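Household ornament

Household ornament is the practice of placing objects in a dwelling for display, whether or not those objects also have a use. It includes carved pieces, vessels, figures, textiles and natural items such as shells and branches. The subject is studied within the history of design and within anthropology, where it is treated as evidence of taste, trade and family custom.

Carved work

Carving is among the oldest forms of household ornament. Common materials are wood, bone, antler, horn and soft stone. The natural shape of the material often decides the form of the finished piece, and a curved horn or tusk is usually left curved, with decoration limited to the surface and to a separate cap or foot. Borders are often geometric. The meander, also called the Greek key, is found on pottery and buildings of the ancient Mediterranean and was taken up again by European makers in the eighteenth century.
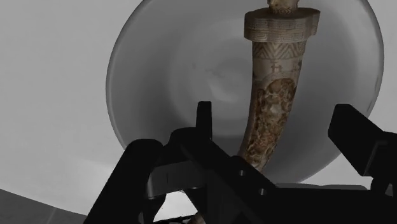 Placement in the home

Ornaments were at first kept mainly in rooms where guests were received. Mantels, sideboards and glass-fronted cabinets served this purpose in many middle-class homes of the nineteenth century. Smaller and cheaper pieces were placed in bedrooms and halls. As indoor plumbing spread, the bathroom also came to be treated as a furnished room, and dishes, jars and dried plants were set on its sills, shelves and other flat surfaces.

The writer Ngozi Babalola divided domestic display into 2 types, fixed and passing. Fixed display is kept in one place for years and is often tied to inheritance. Passing display changes with the season or with the habits of the household – a bowl put down and left, for example, may become an ornament by custom.

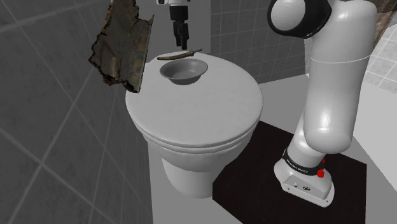
Babalola's division was later questioned by Garba Mohammed, who held that most objects move between the two types during their lifetime. His survey of homes in the town of Jateo recorded 225 ornaments, of which roughly half had been moved to another room within 10 years. Mohammed found that heirlooms were moved nearly as often as recent purchases.

Care

Ornaments of bone, horn and similar materials are sensitive to changes in humidity and may crack or warp. They are normally kept away from heaters and direct sunlight and are dusted with a soft, dry brush. Stains that have developed with age are generally left in place by conservators.

See also

Decorative arts
Interior design
Zondport carving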